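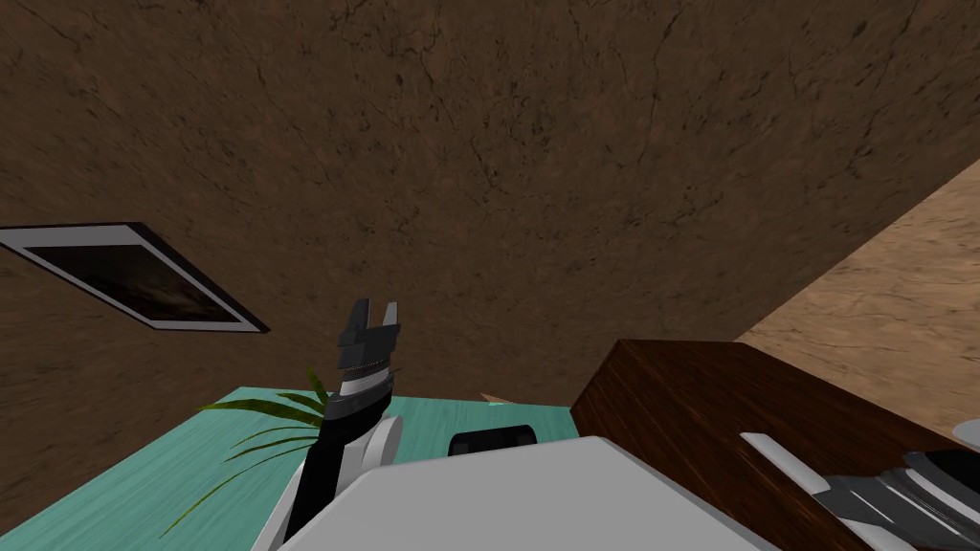 렌더링한 작업실 장면. 청록색 탁자 앞의 두 팔, 왼쪽 그리퍼는 아직 빈손이다.

거실 옆방에서 로봇 팔 두 개를 키우는 중입니다

우리 집 로봇은 아직 벽이 갈라진 방에 산다. 진짜 내 방 벽은 멀쩡한 흰 벽지인데(이사 올 때 도배를 새로 했다), 시뮬레이터 안의 벽은 켜 볼 때마다 바뀐다. 어떤 날은 돌벽, 어떤 날은 타일, 지난주에는 분홍색 꽃무늬가 나와서 혼자 한참 웃었다. 위 장면은 그중에서 내가 제일 좋아하는 판이다. 시커멓게 금이 간 갈색 벽에 청록색 탁자라니, 사람이 골랐다면 말렸을 조합인데 묘하게 정이 간다. 왼쪽에 화초까지 있고!

시작은 11월이었다. 동네 공유 공방 '쿠스텐'에 다닌 지는 꽤 됐지만 그때까지 만든 거라곤 책꽂이와 삐걱대는 의자뿐이었다. 그러다 공방 게시판에서 '그라클리' 팔 키트 두 대를 통째로 넘긴다는 쪽지를 봤다. 하나면 취미고 둘이면 병이라는 소리를 들을 것 같아서 가족에게는 일단 한 대라고 했다. 상자가 두 개 도착한 날 바로 들켰다.

키트에 든 나사가 모두 914개다. 내가 센 게 아니라 설명서 첫 장에 그렇게 적혀 있다. 그런데 이 나사들이 길이만 조금씩 다르고 머리는 다 똑같이 생겼다. 나는 봉지를 한꺼번에 뜯는 사람이라, 첫 주말을 통째로 달걀판에 나사 나누는 데 썼다. 여러분은 봉지를 하나씩 뜯으시길. 제발.

조립 자체는 재미있었다. 어깨를 끼우고, 팔꿈치를 끼우고, 손목을 돌려 보면 관절에서 사각사각 소리가 난다. 문제는 배선이었다. 손목을 끝까지 돌리면 그리퍼로 가는 선이 팽팽해져서, 선을 조금 길게 뺐더니 이번에는 팔꿈치에 걸렸다. 다시 줄이고, 또 늘리고. 결국 공방의 3D 프린터로 선 고정 클립을 뽑았는데 다섯 번째에야 맞는 모양이 나왔다. 앞의 네 개는 지금 냉장고 위 과자 봉지를 집고 있다. 꽤 쓸 만하다.

전원을 처음 넣던 날 이야기도 해야겠다. 오른팔이 인사하듯 슥 올라오더니 그대로 내 머그잔을 쳤다. 커피는 키보드로 갔다. 좌표 부호를 하나 거꾸로 적어 둔 탓이었다. 그날 저녁에 새 키보드를 주문하면서 결심했다. 앞으로 새 동작은 무조건 화면 안에서 먼저 돌려 보자고.

그래서 깐 게 '플리나르'라는 시뮬레이터다. 내 로봇의 치수를 넣으면 화면 안에 똑같은 팔이 서고, 거기서는 아무리 휘둘러도 커피가 안 쏟아진다. 처음에는 내 방을 최대한 비슷하게 꾸미려고 애를 썼다. 탁자 높이도 재고 벽 색도 맞추고. 그런데 공방 사람들이 다들 말렸다. 방 하나에만 익숙해진 로봇은 전등만 바꿔도 헤맨다는 거다. 벽도 탁자도 가구도 마구 바꿔 가면서 연습시키라고, 그래야 카메라가 보는 그림이 달라져도 물건을 찾아간다고. 그 말을 듣고 무늬를 무작위로 섞기 시작했더니 저런 방이 나온다. 오른쪽 나무 장은 결이 어찌나 진한지 할머니 댁 자개장 옆에 두면 어울리겠다 싶다.

밤에 걸어 두고 자면 아침에 결과가 쌓여 있다. 지금까지 돌린 판이 1698판을 넘는다. 잘된 것만 골라 보면 뿌듯한데, 사실 나는 망한 판 구경이 더 좋다. 두 팔이 서로 집겠다고 덤비다가 그리퍼끼리 맞물린 판도 있고, 한쪽 팔이 가만히 천장만 가리키다 끝난 판도 있다. 무슨 생각을 한 걸까. (아무 생각도 안 했겠지만.)

시키는 일은 소박하다. 탁자 위의 물건을 한쪽 손으로 집어서 다른 손에 건네고, 그걸 상자에 넣기. 사람이면 텔레비전을 보면서도 할 일인데 로봇한테는 건네는 순간이 고비다. 먼저 잡은 손이 너무 일찍 놓으면 떨어지고, 너무 늦게 놓으면 줄다리기가 된다. 나는 두 손이 같이 쥐고 있는 시간을 조금씩 늘려 가며 맞추는 중이다. 실제 팔로 옮겨 보면 또 다르다. 화면에서는 척척 건네던 양말 뭉치를 진짜 팔은 꼭 한 번씩 흘린다. 손가락 안쪽에 얇은 고무를 덧대니 좀 나아졌다.

돈 얘기를 궁금해하시는 분이 많은데, 키트를 중고로 들인 덕에 생각보다는 덜 들었다. 오히려 자잘한 것들이 무섭다. 케이블 타이, 커넥터, 잘못 산 베어링, 잘못 산 걸 바꾸려다 또 잘못 산 베어링. 부품은 주로 '오군디페'라는 온라인 가게에서 사는데 주문 내역이 벌써 32건이다. 배송 기사님과는 눈인사를 하는 사이가 됐다.

12월 27일 일요일에는 쿠스텐에서 연말 작업 공개 모임이 있다. 팔 두 대를 차에 싣고 가서 양말 건네기를 보여 줄 생각이다. 공방 작업대는 내 탁자보다 높고 조명도 노란색이라 걱정이 반이다. 그래도 돌벽 방에서도, 꽃무늬 방에서도 연습한 녀석들이니까! 남은 일은 오른쪽 손목의 덜컹거림 잡기, 비상 정지 버튼을 손 닿는 데로 옮기기, 그리고 양말을 안 미끄러운 걸로 바꾸기. 머그잔은 집에 두고 간다.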